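The Bus to Dendwood

My grandmother sold her house in June and kept only the key. It was a long key, black from many hands, and she wore it on a string under her blouse. The new owners had changed the lock already, and she knew this.

"I want to go and see the pear tree," she told me one morning. She was 50 years older than me and walked faster.

We took the number 39 bus from Rallis. The driver let us sit in front, where the heater worked. My grandmother had two boiled eggs in her bag and she ate both before the bridge. She told me how the river once came into the kitchen and how my grandfather carried the hens upstairs, one under each arm, and how they refused afterwards to come down.

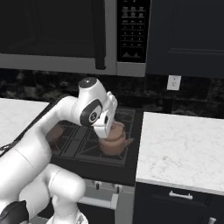
At Dendwood we got off and went up the lane. The rain had stopped but the hedges were still dripping on our sleeves. I was afraid that the tree would be cut. I had prepared some words for this, and I was repeating them silently so that I would say them well.

The tree was there. Under it stood a small red bicycle, and somebody had tied a swing to the low branch, the one I fell from when I was a child.

My grandmother looked over the wall for 15 minutes. Then she took the string from her neck, hung the key on the gate and pulled it twice to see if it would hold.

"The bus goes back at four," she said. "Did you bring anything to eat?"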